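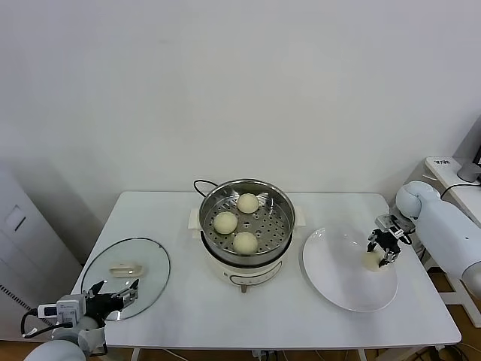

How many demonstrations does an operator record before a task goes to training?

Forty per task at Clenstead, recorded in blocks with a break between them. Repeats with a dropped object are kept but tagged, and they do not count toward the 40.

The steamer task is the first at the site to use both arms for the whole episode. One gripper deals with the glass lid while the other moves buns between the basket and the plate. Operators drive the arms by remote control from the Konell station. Joint positions, gripper opening and the wrist camera streams are logged together, and an episode is cut off at 60 seconds if the operator has not closed it by then.

Hooman Bahrami, who maintains the recording protocol, has made two changes to it this month. Operators now hold the gripper still for 2 seconds over an object before closing on it. Earlier sets lacked this pause, and the trained policy tended to close early and pinch the bun at the side. The grip force limit for soft items has also been lowered, and it is set per task in the Vahidi configuration file. Please do not edit the default.

Lid episodes remain the slow part. Almost all rejected recordings come from the lid slipping as it is set down, so new operators should practice that step alone before their first block.

The Flaltstead group will receive the first full set on 19/08/2019. Sites that want to run the same task need software version 7 on both arms. Requests for the task sheet go to Hooman.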